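Busking pitches at the spring festival – who got in?

norbi_juggles
Anyone heard back from Vitlow yet? I sent my fire and clubs set in ages ago and all I have is the auto reply. They told me there were 131 applications for the circle show pitches.

Murray Henare
Got mine Monday. Two shows a day by the fountain, hat only, no fee. I'll take it, the crowds there are great if you can hold them past the first ten minutes!

lilla.m
Hat only is a joke for a festival that size. I did Bárány last year and they paid travel plus a bed, and it's a much smaller town. 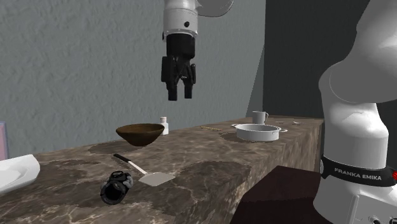

Vitlow, April

Schedule draft is up on their site (scroll way down, it's under the food trucks). Four circle pitches, and walkabout acts get the side streets.
– norbi_juggles

Murray Henare
lilla, I hear you, but I made 856 over the weekend last time and kept all of it. A fee usually means they want you on a stage with a mic and a start time.

lilla.m
And if it rains you made zero. I'm not hauling a unicycle and a crate of props on two trains for maybe.

kriszti_stilts
Kind of with Lilla on this one. Even a small rain guarantee would do it for me. Did anybody ask about insurance? Bakik wanted a certificate before they'd let me near the stilts.

norbi_juggles
Yep, they want one too, and no fire before dark. So there goes my 3 pm slot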